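4.2 What sellers mean when they give two sizes

I started this part of the study thinking it would be the easy bit. You take a listing for a second-hand coat with no label in it, you read off the size the seller has given, and you lay the coat flat and measure it. Simple! Then I found how many sellers give two sizes, or a size and a half-apology ("a 14, but a generous 14"), and my tidy spreadsheet fell to bits.

Of the 2523 listings I saved from Sirkel and Plallska, 1830 gave a single size and could go straight into the main analysis. Most of the rest gave no size at all, only measurements, and I've dealt with those in section 4.1. The ones I care about here are the 384 that gave a pair of sizes with some wording about fit, usually "loose" or "relaxed", now and then "roomy over a jumper". I read every one of them myself, twice, with a gap of 2 weeks in between (and plenty of tea), and I'd changed my mind about more of them than I'd like to admit.

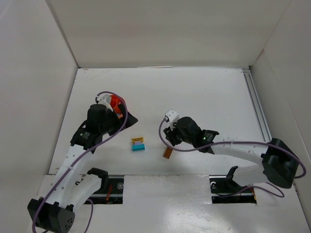
Condition words matter to all this more than I expected, as a coat described as "worn in" tends to be given the bigger of its two sizes first. The trouble is that one seller's "worn" is another seller's "as new", so I needed a fixed idea of light wear before I could code anything. Figure 1 comes close to what I settled on: the tabletop has faint scratches and grey marks towards the back left and small brownish scuffs at the front corner, and you'd still call it white without thinking twice. A coat with marks on that scale went down as lightly worn, whatever the seller called it. Bobbling under the arms I coded separately, and a replaced lining got its own column, which I'm glad of now.

Once I had that sorted, the pairs fell into groups fairly well. Some sellers mean "this is an L, and it'll do an XL who likes things snug". Others mean the coat is really an XL that they've worn themselves as an L, with room for a thick cardigan underneath. You can usually tell which from the armpit-to-armpit figure, though raglan sleeves make a right mess of it, and capes I gave up on altogether and left out. Wool coats were the worst for this, and I suspect a hot wash somewhere in their past has a lot to do with it, but I can't show that from listings alone.

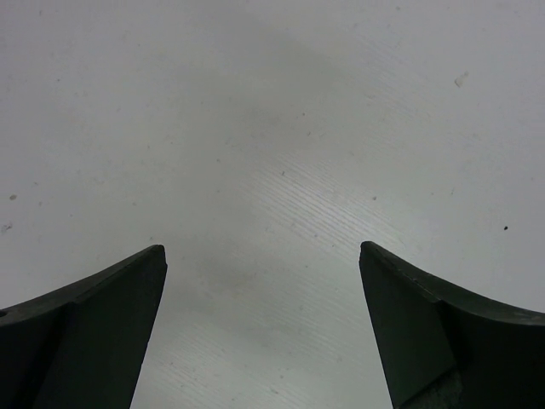 Sevim Kurtuluş read a draft of this section and told me I was being too kind to the sellers: in her view the second size is there to catch more searches, and the wording about fit gets added afterwards to make it sound considered. She may well be right for the shorter listings. I went back and looked at the long ones again, the sort that tell you about the pockets and the hood and who knitted the cuffs, and there the fit wording nearly always agrees with the tape measure, so I've kept the two kinds apart in the next table.

Contact: Olaia Arrieta | © 2018 Verbruggen | Back to top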